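Home | Forums | Housekeeping & Turnover | New posts | Log in

Thread: Robot at the Menau apartments, how did your crews take it?

lintbrush_lady wrote:
Hi all, long post, so get your coffee! I run turnover for Grevano at the Menau building, 30 furnished units and a crew of 19. Since September we've had a two-armed robot for the floor-level part of the job: moving stools out of the way, picking up what guests leave behind, putting things back. My crew still does beds, baths and kitchens, and I promised them early on that no one's hours would be cut over it. What I didn't see coming is how much the talk in the break room would change.

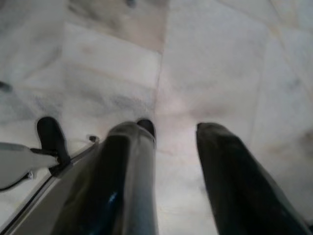
My older cleaners love it, bless them, and it's the bending they're so happy to hand over. Two of them have knees that complain by lunchtime. The younger ones feel like they're babysitting. They stand there with the tablet and approve each pickup, and I can see how that gets dull, especially when you're looking at two open black fingers with nothing between them and a whole lot of marble. One of them told me she used to feel finished at the end of a unit and now she feels like a witness. I've been chewing on that ever since.

mopbucket57 wrote:
Your young one has a point. We trialed a Gatti unit at my last place and the job quietly turned into watching. Same pay, more responsibility if something got broken. Who answers for it at yours when a vase goes over?

lintbrush_lady wrote:
Fair question, and I had to go ask! The company does, in writing. We also agreed that anything up on a console or shelf stays hand work. Guests set out all kinds of things, and I'd rather a person made those calls.
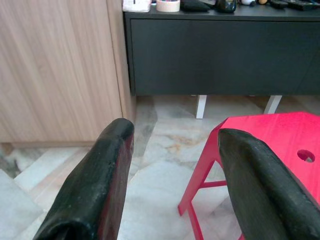

Red stool and dark sideboard, from the wrist camera.

firnamow_nights wrote:
I'm going to disagree with mopbucket a little, kindly meant. At Firnamow we rotate the tablet, 30 minutes each and then you swap, and the grumbling mostly stopped. People like it fine when it's a turn. It's when it becomes somebody's whole shift that they get sour.

mopbucket57 wrote:
Rotation helps, I'll give you that. It still doesn't give anybody a raise for learning the thing.

lintbrush_lady wrote:
No, and I'm bringing that up at our next meeting. We're going to try the swapping too, so thank you both. One more from the same living room, so you can see what I mean about the console: 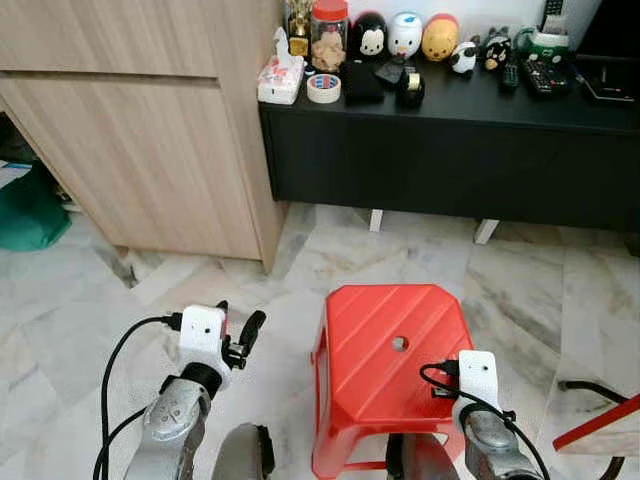
Both arms at the stool, with the crowded TV console behind.

firnamow_nights wrote:
Oh my, the figurines! Yes, keep that one for the humans. Let us know how the meeting goes.

Related threads
- Knee pads worth the money?
- Tablet logins for part-timers
- Marble floors and grout haze

Contact | Copyright Turnover Talk forums | Back to top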